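Slime goes stiff after a week, borax ratio?

hparri
Proleck clear glue, 100 ml, plus 8 ml borax solution. Fine on day one, tears by day seven. Stored in a lidded tub.

Birnari
Too much borax. Drop to 5 ml and knead longer.

lertchai_r
Disagree. The ratio is normal. It's water loss through the lid. Weigh the tub in June and again a week later. Mine lost 11 g out of 300.

Birnari
Weight loss doesn't rule out over-linking. Test both.

hparri
Will run two tubs, same lid, 5 ml and 8 ml.

lertchai_r
Add a third with film under the lid. Pink batch, same glue, glitter added:
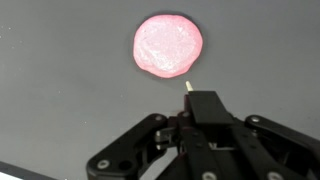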